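Wheel cover (hubcap)

Wheel covers – hubcaps to most of us, me included – are the round trims that sit over the middle of a car wheel. Strictly speaking a hubcap hides only the hub and a wheel cover hides nearly the lot, but I've never heard anyone keep that up in conversation. Early ones were metal and kept grease in. Plastic took over later, being light and cheap to mould, and it's what I mostly collect now. My own list on the Festero pages had 771 patterns last March!

Stainless steel tables marked out in yellow tape 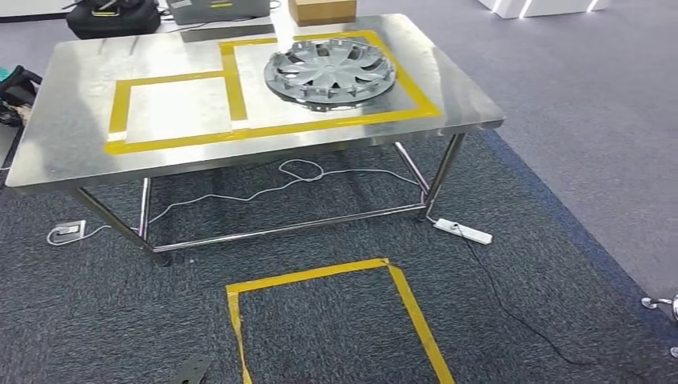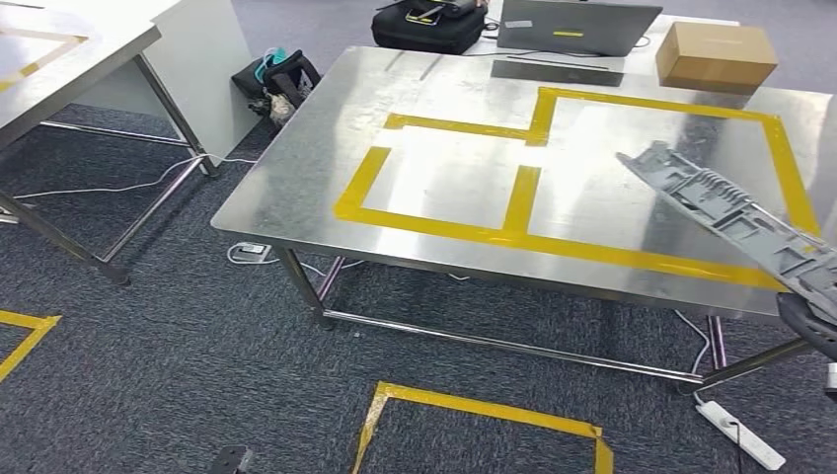 Plastic covers are usually held on by clips, and those are what I check first when I buy one second-hand, as a snapped clip is a pain to mend. Looks come after that. The grey one lying face up in the larger taped area is what I'd call a turbine pattern, with curved ribs running out from a raised centre and gaps between them – lovely to look at, fiddly to wash. I use an old toothbrush.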